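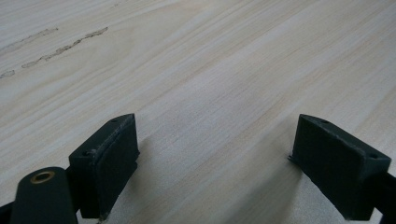
Figure 2.1 Pale wood grain with a few darker marks

Chapter 2: Learning Your First Steps

I signed up for tap at forty with two left feet and borrowed shoes - and I loved it! My teacher, Golnar Safavi, had us doing shuffles for 10 minutes before she let anyone near a routine. So that's where we'll start too (sorry, no top hats yet). 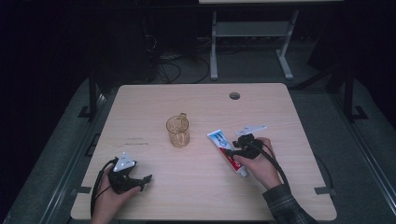 Figure 2.2 A glass mug and a tube of toothpaste

Stand with your knees soft and your weight on the left foot. Brush the right foot forward, then back. Hear two clear sounds? Lovely - now swap sides.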